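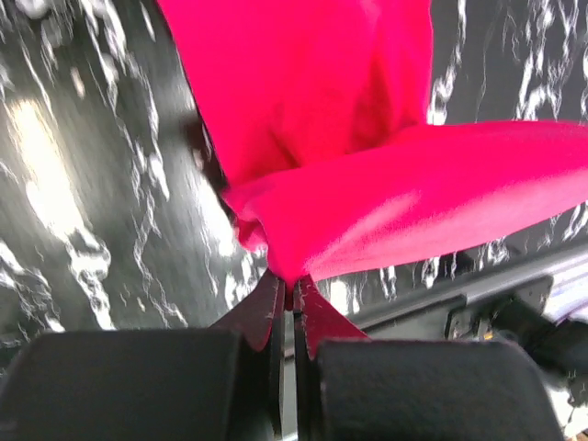 Bright pink cloth, gathered at one end

Line Judges and Scorekeepers Wanted, Fall Volleyball
Trornora Youth Volleyball League
Posted Aug 29, 2019

Hello, neighbors and volleyball people! Another fall season is almost on top of us, and we are looking for line judges and scorekeepers to work our weekend matches from the middle of September into November. We have 24 teams signed up this year, which is more than we have ever had and makes us very happy and a little nervous, and every one of those teams deserves a match with somebody watching the lines and somebody keeping an honest score sheet.

These are paid spots. The rate is $24 a match, the same for line judges and scorekeepers, and the same whether it's the youngest group just learning to serve over the net or the high school division, where the ball comes at you a good deal faster. Most people work two or three matches in a day. You're welcome to do more if your feet hold up, and you're just as welcome to do one and go home to your family.

Where we play

All matches are at the Fidorora Gym, 1311 Hollis Road. We have two courts side by side with a curtain between them. Park in the back lot, please, and come in through the double doors by the loading area, because the front lot belongs to the church next door on Sundays and they have been very patient with us over the years. If you're coming by bus, the Hollis Road stop is a short walk away, though the Sunday bus doesn't run as often, so check the times before you say yes to an early match.

What line judges do

You stand at the corner of the court with a flag and call balls in or out along your lines. You also watch for touches off the block, for the ball passing outside the antenna, and for servers who step on the end line before they hit the ball (there is always one, and it's usually the best server on the team). You signal to the first referee, who has the final say. If the referee overrules you, you lower your flag and get ready for the next serve. It happens to all of us, and it doesn't mean you did a bad job.

You will be on your feet for the whole match. Our matches are best of three sets for the younger divisions and best of five for high school, and a long five-setter can run well past an hour and a half. Eyesight matters here, so wear your glasses or contacts if you use them.

What scorekeepers do

You sit at the table between the benches and keep the written sheet: serving order, points, timeouts, substitutions. A second person runs the lights on the scoreboard, and the two of you check with each other after every point. This season the high school division will also be scored on a tablet using Zevar, and we'll teach you how that works. We're keeping the paper sheet as well. Some of us are fond of the paper sheet, and it has saved us more than once when a tablet ran out of battery in the third set.

If you have never kept a volleyball score before, the substitutions are the part that takes some getting used to, and the libero most of all. Please don't let that scare you off! We'll start you with the younger teams, where the subs are simple, and move you up when you feel ready.

Who we're looking for

Anyone 16 or older can apply. Playing experience is nice but we don't ask for it. Some of our steadiest people over the years have been grandparents who came to watch one match and ended up with a flag in their hand. High school players are welcome too - we just won't put you on a match that has your own brother or sister in it, or your own school. Parents, the same goes for you and your children's teams.

We do need people who show up when they say they will, who can stay calm when a coach is upset, and who can keep from cheering. That last one is harder than it sounds when a twelve-year-old dives for a ball right in front of you and somehow gets it up. 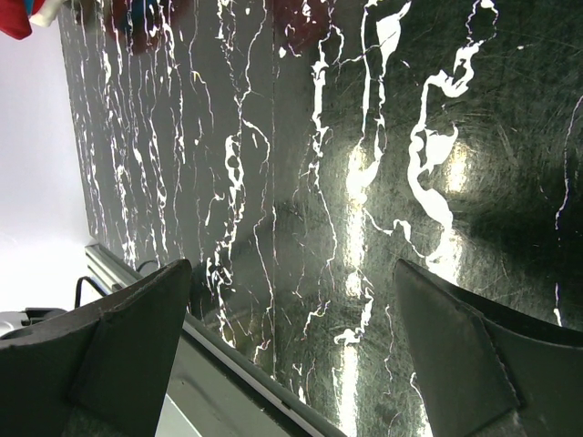 Glossy black, marble-patterned

Training

There's one training evening before the season, in the gym, from 6:30 to 8:30. The first hour is for everyone and goes over the rules, with extra time on what changed from last year. After that we split up, with line judges going onto the court for practice calls and scorekeepers staying at the tables to work through a sheet from start to finish. We'll send you the date once you apply. If you worked for us last fall, you still need to come, but you can leave after the first hour.

New people will be paired with an experienced person for their first two matches. You're paid for those matches at the full rate, just like anybody else.

What to wear and bring

Black pants or black knee-length shorts, a plain white polo, and gym shoes with clean soles. We have a box of polos to borrow in most sizes. We give you the flag, the score sheets and the pencils. Bring a water bottle and a snack if you're working more than one match, as the concession stand only opens at noon and tends to be out of everything but popcorn by three.

Scheduling and pay

Schedules go out by email every Monday for the coming weekend. You tell us ahead of time which days you can work, and we do our best to fit matches around that. If something comes up, let us know by Thursday night so there's time to find someone else. We understand that kids get sick and cars don't start, and if it's the morning of the match, please call and don't email.

Checks are mailed twice, once at the midpoint of the season and once after the final tournament in November. The tournament is the busiest weekend we have, so if you can keep even half a day free for it, please say so when you apply.

A little about the league

We're a fall league for boys and girls in third grade through high school, and last season 688 players took the court with us. Some go on to play for their school teams, and a good many just like having something to do on a Saturday with their friends. Both kinds are why we do this.

How to apply

Stop by the front desk at the Fidorora Gym any weekday between 3 and 8 and ask for the officials form. It's one page. Tell us your name, your age if you're under 18, which job you'd like (you can check both boxes), and the days you're free. Applicants under 18 need a parent's signature at the bottom, and everyone 18 and over will be asked to fill out a background check form, which the league pays for.

We're taking forms until every spot is filled, and line judges for Sunday afternoons are what we need most right now. If you're not sure whether this is for you, come in anyway and ask us about it. We would love to meet you.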